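How to budget for a bed-making arm before you sign anything

Most of the quotes I get asked to look at are for a single number: the price of the arm. Treat that number as the down payment. If you run a small guesthouse, a care home or a student building and somebody has offered you a robot that handles pillows and bedding, work through these steps with a pencil first. It takes an afternoon.

Step 1. Write down the job in one line

"Help with housekeeping" can't be priced. "Lift one long pillow off the mattress, stand it up, lay it back at the headboard" can. Pick the most awkward item you own. Sellers like to demo with a small, firm cushion in a plain cover, and it tells you very little about a big soft pillow that folds wherever you pinch it.

Ask for the job to be run on a real bed, in a real corner, with the wall and the headboard where they normally are.
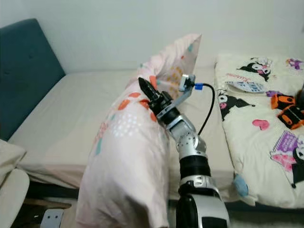 Elikem Baidoo wrote in to object that this is unfair to suppliers, that a pillow is a bad test because a person does it in two seconds, and that I should be pricing the heavy jobs. Fair enough, if you can find someone quoting for the heavy jobs. The Fliltano brochure I was sent had pillows on it, so pillows are what I priced.

Step 2. Split the quote into parts

Ask for separate lines for the arm, the gripper, the camera and its mount, the cables, the controller, setup and training. Fliltano gave me one line the first time I asked and seven the second time. The spare finger set was 616 dollars. I had assumed fingers came with a gripper, and one set does. Fingers that press into fabric all day are a wear part as far as I'm concerned, and I would put two sets in the first year's budget until a supplier shows me a service record that says otherwise.

Check the cable line too. An outside cable that moves with the wrist can snag on a bed frame or a blanket. Find out who replaces it, how fast, and whether the machine sits idle in the meantime.

Step 3. Measure the room as it is

Don't tidy up for the site survey. Chairs, boxes on the floor, shoes, a door that has to open – all of it decides where the base can stand and how far it can reach. Forkisside surveyed a cleared room for a client of mine and then charged 1386 dollars to come back and do it over with the furniture in. It was in the contract, page 12.

Also note the floor. If you plan to put mats down, budget for them and for taking them up again.

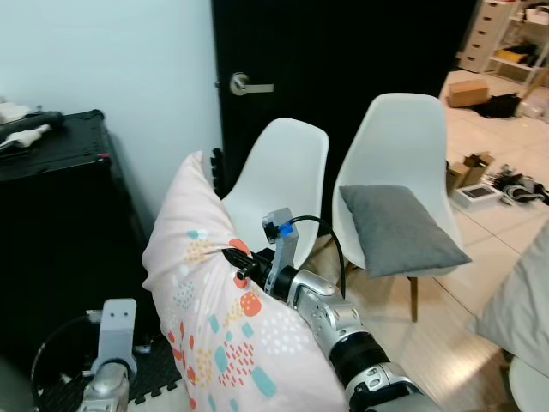

Step 4. Price the person standing next to it

The brochure will say "unattended." Put a wage in the budget anyway. For the first few months you will have somebody in the room restarting the thing, straightening the sheet and writing down what went wrong. If you're told you won't need this, ask for it in writing with a refund attached. I have asked three times and have yet to get the letter.

Use the hourly rate you really pay, with taxes. If the supplier sends an operator, get the rate after the trial ends.

Step 5. Rent before you buy

Bonsu rents by the month and Skurkby by the working day. I'd take the daily rate for a first look, even though it costs more per hour, as you can stop. Set aside 2000 dollars for the trial and treat it as spent. Keep a plain log: start time, item, finished or not, who stepped in.

Try different ends of the same item. A hold near the top corner and a hold halfway along are two different jobs, and you want both in the log.

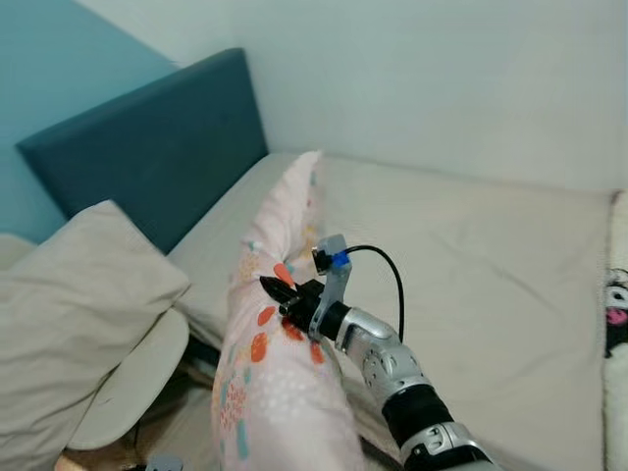
BEFORE YOU SIGN

Add up the arm, the parts from step 2, the survey, the wages and the trial. Divide by the number of beds you make in a year. Put the figure next to what you pay now per bed.

If the robot comes out cheaper, check the wage line again – that is where I usually find the mistake. If it comes out a bit more expensive and you still want it, fine, but call it an experiment in the accounts and give it an end date. February is a good month for that in a guesthouse, with the rooms quiet and next season's staff not hired yet.

Suppliers will offer a discount for a second unit. Leave it off the sheet until the first one has a full log behind it.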